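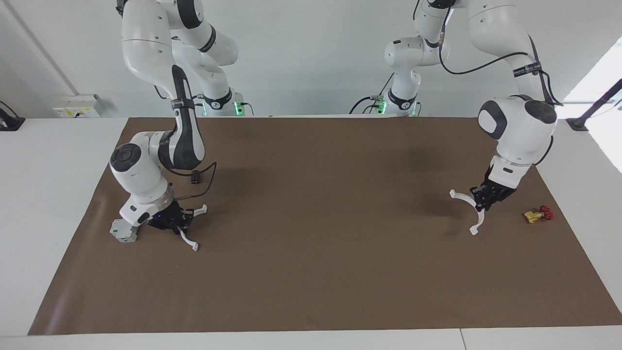

Two white robot arms over a table with a brown mat

The Vörös Museum of River Life is a natural and social history museum in Pustham, best known for its central gallery, the Ollia Hall, which is also one of the most sought-after evening event spaces in the region. The museum occupies a former wool exchange on the north bank of the river. Its collections cover fish, waterbirds, boats, river trades and floods, and its most famous object is the Braltalitz, a full-length working barge that hangs from the roof of the hall.

Building

The wool exchange was put up in two stages. The front range, facing the street, held offices and a sample room with tall windows on the south side, where buyers could judge fleeces in even daylight. Behind it came the sale floor, a single open space under an iron and glass roof. The two parts don't quite line up, and visitors coming in from the street go down three shallow steps and turn slightly left before the hall opens up in front of them. It's a marvellous entrance, and it came about because the owner of the neighbouring lot refused to sell.

After the wool trade moved away the building served as a roller rink, a furniture store and a council depot. The rink's maple floor survives under the present stone paving and can be seen through a glass panel near the cloakroom.

Collections

The core of the museum is the Vörös bequest, a private collection of mounted birds, fishing gear and survey maps left to the town by a family of grain merchants. It included 483 birds' eggs, still kept in their original drawers and brought out for researchers by appointment.

Later collecting has leaned towards working life on the water. The boat store holds punts, a dredging skiff, a ferry tender and a postal launch with its original brass letter slot. There's also a superb series of flood markers, timber posts cut from the old wharf with the height of each flood carved into them by the wharfinger of the day. The spelling on these is wonderfully erratic.

The aquarium gallery, on the lower level, follows the river from its headwaters to the estuary. Its tanks are planted with local species only, and the last and largest is tidal, rising and falling on a pump timed to the real estuary.

The Braltalitz

The Braltalitz is a flat-bottomed cargo barge that carried fleeces, flour and, for a short time, a travelling circus. She had been sitting on a mudbank downstream of the town when the museum acquired her. The proposal to hang her in the Ollia Hall came from Libor Mikuš, the museum's curator of vessels, who wanted people to see a hull the way a fish does.

The roof could not carry the weight as it stood. A steel cradle was designed by the engineer Silvia Paulík, with the load taken down through new columns tucked behind the original cast-iron ones. The barge was cut into two sections on the riverbank, brought in through the loading doors and rejoined in the air. She hangs with her bow tilted a little towards the entrance, and her planks keep the tar, the patches and the tidemarks of her working years. Walking underneath is one of the great pleasures of the building!

Before the barge arrived, the centre of the hall was occupied by a plaster relief model of the river valley. Many locals who had known it as children were sorry to see it go, and it has since been reassembled in the sample room, where the daylight suits it.

The Ollia Hall as a venue

The hall is named after Ollia, the small settlement that stood on the site before the town grew around it. It's hired out in the evenings for dinners, awards nights, concerts and weddings, with guests seated at long tables beneath the hull. Candles are not permitted, and lighting is provided by lamps along the upper gallery rail, which can be coloured to suit the occasion. Smaller functions of up to 60 guests use the sample room.

Chamber concerts are a particular strength. The timber hull softens the echo that used to plague the space, a happy side effect that the designers hadn't planned for, and string players speak very warmly of it.

Access

The museum is open daily except in February, when the tanks are drained and the barge's fixings are inspected. Entry to the permanent galleries is free. A guided walk along the upper gallery, at eye level with the deck of the Braltalitz, is held every Sunday.

See also
Pustham wharf
Inland barges
Wool exchanges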